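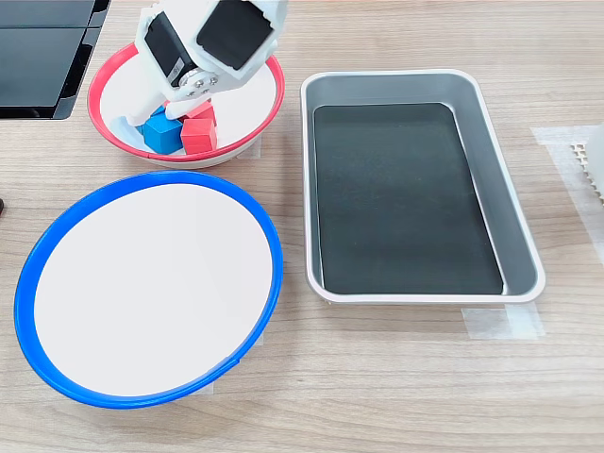 豆の煮込みに夢中です　ミロドーラ通信・台所だより

2022年8月1日

暑いですね。冷やし中華とそうめんの往復になっているお宅も多いと思いますが、編集部の台所では先月からずっと、豆が煮えています。しかも赤くて辛くて、玉ねぎがどっさり入ったエチオピアの豆料理です。真夏に煮込みなんて、と最初は私も思っていました。食べたら止まらなくなりました。汗をかきながら食べて、窓を開けて、麦茶を飲んで、またおかわり。この夏はもうこれでいいです。

きっかけは、前号で粉の話をしてくださったゼウディトゥ・アラヤさん（Zewditu Araya）の料理会でした。ゼウディトゥさんの台所では、8月といえば豆と野菜の月なのだそうです。エチオピア正教には一年のうちに断食の時期が何度もあって、8月にもフィルセタと呼ばれる断食があります。断食といっても、何も食べないという意味だけではなく、肉や卵、乳製品など動物性のものを断つ期間でもあります。そのぶん豆料理がものすごく発達していて、種類の多いこと！　レンズ豆だけでも赤、茶、緑とあって、それぞれ味つけも煮え具合も変えるのです。

当日つくったのは4品。いちばんの目当ては、赤レンズ豆を唐辛子のスパイスで煮たミスル・ワットでした。それから、豆の粉を練るように煮るシロ、ウコンで黄色く仕上げる割り豆のアリチャ、青菜をにんにくで炒め煮にしたゴメン。どれも植物油でつくるので、動物性のものを召し上がらない方にも、そのまま出せる献立です。

さて、ミスル・ワットです。とにかく玉ねぎ。中ぐらいの玉ねぎを3個、できるだけ細かく刻みます。フードプロセッサーを使ってもかまいませんが、水っぽくなりすぎたら少しざるに上げてください。ここで私がいちばん驚いたのは、最初に油を入れないことでした。厚手の鍋に玉ねぎだけを入れ、弱めの中火にかけて、へらで混ぜながら水分を飛ばしていきます。焦げつきそうになったら水をほんのひとさじ。玉ねぎの角がなくなって、つんとした匂いが甘い匂いに変わるまで、じっと付き合います。

「まだ」

鍋をのぞき込むたびに、ゼウディトゥさんにそう言われました。まだ。まだ。私が火を強めようとすると、つまみに手が伸びてきて、元に戻されます。日本のカレーでも玉ねぎを炒めますから慣れているつもりでいたのに、油なしだと進み方がまるで違って、しっとりと、煮ているのか炒めているのかわからない状態が長く続くのです。その間の台所の匂いがまたよくて、同じ回に参加していたイルセ・フェルムーレンさん（Ilse Vermeulen）は、この玉ねぎだけパンに塗って帰りたいと真顔で言っていました。わかります。

玉ねぎがとろりとしてきたら、油をたっぷり目に加えます。続いてベルベレ。唐辛子を土台に、コリアンダー、フェヌグリーク、カルダモン、しょうがなど、いろいろな香辛料を合わせた赤い粉です。配合は家によってまったく違うので、決まった正解を探さないほうが楽しいと思います。大さじ山盛りで始めると泣くほど辛いことがありますから、初めての銘柄なら大さじすり切りでどうぞ。油と玉ねぎのなかで粉をゆっくり温めていくと、生っぽい辛さが引っ込んで、奥から甘い香りが立ってきます。粉が鍋底に張りついたら、すぐに水を少し。焦げたベルベレの苦みは、あとから何を足しても隠せません（家で一度やりました。換気扇を最強にして、咳をしながら鍋を洗いました）。

そこへにんにくとしょうがのすりおろしを入れ、洗った赤レンズ豆をカップ一杯。豆がかぶる量よりも多めに湯を注ぎ、ときどき底からこそげるように混ぜながら、豆の形がほとんどなくなるまで煮ます。赤レンズ豆は皮を取り除いて売られているものが多く、浸水なしで短い時間で煮えるのがうれしいところ。仕上がりの固さは、へらで鍋底に線を引いて、その線がゆっくり閉じるくらい。塩は最後に。火を止めて少し置くと、表面に赤い油がうっすら浮いてきます。私はこの油が大好きです。

本来は、テフという細かい穀物の粉を発酵させて焼く、インジェラという薄いパンにのせて食べます。酸味があって、表面に気泡の穴がたくさんあいていて、その穴に煮汁がしみ込むんですよ。ちぎって、はさんで、右手で口へ。料理会ではレタイ・ニガトゥさん（Letay Nigatu）が何日も前から生地を仕込んで焼いてくださいました。家でテフを手に入れるのはなかなか大変ですし、発酵も気温でずいぶん変わるので、まずはご飯でも、と聞いてみたら、レタイさんの返事は「うちの子はご飯で食べてますよ」。安心して、私も毎日ご飯にかけています。そば粉を薄く焼いたものもよく合いました。残ったミスル・ワットを翌朝トーストにのせて、きゅうりの薄切りを重ねるのもおすすめです。冷たいままでおいしいので、夏の朝にぴったりです。

シロについても少し。ひよこ豆やそら豆の粉に、あらかじめスパイスを混ぜたものがシロの粉で、これを玉ねぎと油のところへ湯と一緒に溶き入れて煮ます。見た目は地味で、正直なところ写真映えもしません。けれど、ひと口目で参加者の声が一斉に出たのはシロのほうでした。きな粉のような香ばしさがあって、味噌汁を濃くしたような懐かしさもあって、なのに後から唐辛子がじわじわ追いかけてきます。だまになりやすいので、粉は少しずつ振り入れて、泡立て器でどんどん混ぜてください。ぽこっ、ぽこっと大きく泡が立つようになったら、はねに注意です。腕に飛ぶとかなり熱いです。

ベルベレの話に戻ります。私が使っているのは、イルビー（Ilby）の小袋と、アレマイエフ商店（Alemayehu）の量り売りです。イルビーのものは辛さがまっすぐで、色がとても鮮やか。アレマイエフ商店のほうはカルダモンがよく香り、少し丸い味がします。店主のゲタチュウ・ウェルドゥさん（Getachew Weldu）に違いを尋ねたところ、唐辛子を天日で干してから種をどれだけ残すか、という話が始まり、気がつけば閉店の時間になっていました。にんにくや生のしょうがを一緒に搗いて干し直すつくり方もあるそうで、その工程だけでもう一号分書けそうです。買ってきた粉は密閉して、光の当たらない涼しいところへ。夏のあいだ、うちでは冷凍庫に入れています。凍っても固まらず、さらさらのまま使えます。

レンズ豆の保存にもひとこと。乾いた豆は長くもつとはいえ、古くなると煮えにくくなりますし、夏場は虫も心配です。袋の口を輪ゴムで留めただけで棚に置いている方（去年までの私です）、瓶に移しましょう。買った月をテープに書いて貼っておくと、古いほうから使えて便利です。

辛いものが苦手な方やお子さんと食べるなら、アリチャから入るのがいいと思います。黄色い割りえんどう豆を先に下ゆでしておき、玉ねぎ、しょうが、にんにくを炒めたところへウコンと一緒に入れて、崩れるまで煮るだけ。唐辛子は、青いものを縦に切れ目を入れて仕上げに添えると、食べたい人だけが香りを楽しめます。リトゥ・スリヴァスタヴァさん（Ritu Srivastava）は、家でつくるダールにそっくりなのに、油の入れ方ひとつで別の料理になるのがおもしろいと、帰り道でもずっとその話をしていました。リトゥさんのダールは最後に熱い油でクミンをはじけさせて、じゅっとかけるやり方。今度は両方を並べて食べ比べようと約束しています。想像しただけでお腹がすきます！

本のことも書いておきます。ウモン文庫（Umon）から出ている豆料理の本に、エチオピアの章があります。レンズ豆の煮込みは112ページ、シロは少し先です。分量がきちんと書いてあるので、目分量が不安な方には心強いはず。読者の方から「玉ねぎの量は誤植ではないですか」とお便りをいただきましたが、誤植ではありません。あの量でいいのです。刻んでいるときは私も毎回不安になりますが、煮えると本当にかさが減ります。巻末の索引は豆の種類からも引けて、台所に中途半端に残った豆を使い切りたいときに重宝しています。私の本はすでに113ページのあたりに赤い染みがあります、と書きかけて確かめたら、112ページにも染みていました。

9月にはエチオピアのお正月、エンクタタシュがあります。雨の季節が明けて黄色い花が咲くころだそうで、ゼウディトゥさんの料理会もこの月に合わせてもう一度開かれます。今度はお祝いの献立になるので、鶏を長く煮込んだドロ・ワットにも挑戦します。鶏と一緒にゆで卵が入る、あのごちそうです。香味野菜や香辛料と一緒に溶かして漉した、ニテル・キベというバターのつくり方も教えていただけることになりました。前回より玉ねぎが増えるとのことなので、参加される方は切れる包丁をご持参ください。エプロンは色の濃いものを。白いエプロンで行った私のは、何度洗ってもほんのり赤いままです。

会場はミロドーラの313号室、定員は前回と同じです。お申し込みは店頭の用紙か、この通信への返信でどうぞ。豆だけの献立をご希望の方は、その旨を書き添えてください。みなさんのお宅の豆料理のお便りも引き続き募集しています。ひよこ豆の冷たいスープを送ってくださった方、さっそくつくりました。次号でご紹介します。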